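Grout

Grout is a fluid or paste used to fill the joints between tiles, bricks or stones. It sets hard, holds the edges of the tiles in place and keeps dirt out of the gaps. Most household grout is made from cement, fine sand, water and coloring.

Color

Light grout on dark tile makes the joints stand out as a grid. Matching grout makes a wall look like one surface. White is the oldest common choice for bathrooms and kitchens.
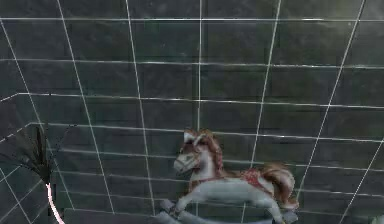 Types

Sanded grout is used in wide joints and unsanded grout in narrow ones. Epoxy grout contains resin in place of cement. It resists stains well but costs more and sets quickly, so it is mixed in small batches.
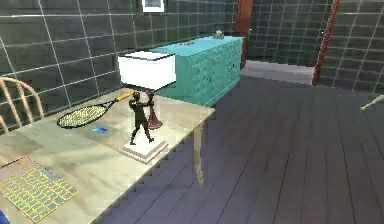

Joar Björklund
Contributing editor, building materials

Mixing and application

Powdered grout is added to clean water and stirred until smooth, then left to stand for 10 minutes and stirred again. It is pushed into the joints with a rubber float held at an angle. Excess is wiped away with a damp sponge. A haze left on the tile can be buffed off with a dry cloth.
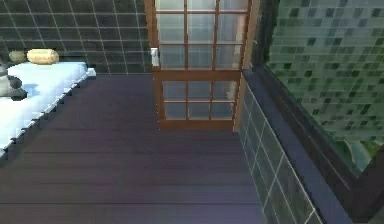
Care

Cement grout is porous and is often sealed after it cures. Mild soap is enough for regular cleaning. Acidic cleaners such as vinegar wear the surface down over time. Cracked grout is scraped out and replaced.

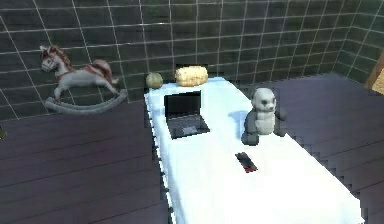
Grout color is hard to judge from a small sample. Daylight, warm bulbs and shadow all change how it looks, and strong light can hide texture, as on the long surface here, where the near part is almost pure white and the far part pale blue. Test strips are best viewed in the room where the grout will be used, after they have dried.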